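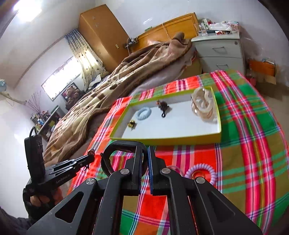 Skondstead puts you in charge of a drowned lighthouse town, with one lantern and 30 days before the tide returns. Each room you light stays lit, but the oil comes out of the same tank you need for fights, so the early hours are slow and careful.

The puzzles are the best part. The bell tower took me an evening and I never felt cheated by it. Combat is weaker -- two attacks, one dodge, and bosses that repeat themselves.

I finished in 19 hours with most side quests done. The map is hard to read on a handheld, and a patch is due in June. Worth buying if you like puzzles more than fights.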